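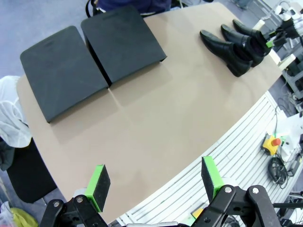
Where should the e-stops go on a shared two-arm table?

Posted in Robot Workcells by slatsandcables, 10 August 2023

Hi all! I'm putting together the house rules for our tabletop manipulation cell at Metside and I'm having way more fun with it than I expected. The cell has arms working over one table, and the current job is shoe handling: pick up a shoe, put it where it belongs, keep the row neat. Dress shoes, shiny ones, and they are much harder to grip than you'd think (heels are lovely, toe caps are awful).

We've got the risk assessment done for the arms themselves. What I'm stuck on is the practical stuff that sits underneath it. One e-stop per arm, or one that kills everything? How close to the table? Do you write rules for cable slack, for what can be on the table, for who stands where? The last version of our rules ran to 2 pages and people really did read it, so I'd love to keep it that short.

We log every episode, 3,206 since January, and I'd like to start the next batch with the new rules taped up next to the cell.
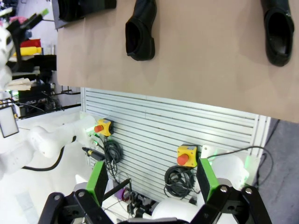

Also, if you have a start-of-shift checklist you like, please share it! I collect them.

Reply from Guko

Great question, and good on you for keeping it short. Here's how I'd go at it.

First, stop function. If the arms share a workspace, any button a person can reach should stop every arm that can reach that person. Two buttons that each stop only their own arm look tidy on a wiring diagram and are a trap in real life, because someone in a hurry hits the nearest red thing and expects everything to go still. ISO 13850 is the standard to read on emergency stops, and it wants the span of control of each device to be clear. If you really must keep separate spans, label each button so you can read it from the operator's spot.

Second, placement. Put one where the operator naturally rests a hand and another for whoever comes in to reset the shoes. Then try it! Stand there, close your eyes, slap for it. We moved ours twice after doing that. It has to be reachable without leaning through the space the arms use.

Third, cables. Coiled leads are fine, but fix them so a coil can't slide into a gripper linkage or get under somebody's foot. Walk each arm through its full range at slow speed and watch the cables the whole time, with nothing else to look at.

My start-of-shift list, all of it:

Press each e-stop, confirm both arms drop out, release, reset on purpose from the panel.
Look at the finger pads and the bolts on the linkages.
Check chairs, bags and clothing are clear of the reach line.
Slow run, one cycle, hand on the button.
Sign the sheet.

It takes 5 minutes. One more thing to put in writing: releasing the button must never restart motion by itself. Test that every time you change the controller software.

Reply from Stullberg

just tape a line on the floor and tell people to stay behind it. works for us

Reply from grgić_bench

I love the slap test and I'm stealing it for Monday.

A small disagreement with the floor tape answer: tape is good, but it only works if the line is drawn from the measured reach with the gripper on and a shoe in it. A boot held by the toe adds a lot to the arm's length. We drew ours with the bare flange and had to pull it all up again.

For objects on the table, our rule is that anything the task doesn't need comes off before the arms are enabled, and anything that stays gets a marked home position. It made our resets so much faster, which I didn't see coming. We also keep resets to one person at a time, with the arms stopped and that person holding the enable key. Our sheet has 4 names on it and those are the only people who reset.

If you want the longer reading, ISO 10218 parts 1 and 2 cover the robot and the integration side. Please post your finished page when it's done, I'd like to compare it with the Grgić one!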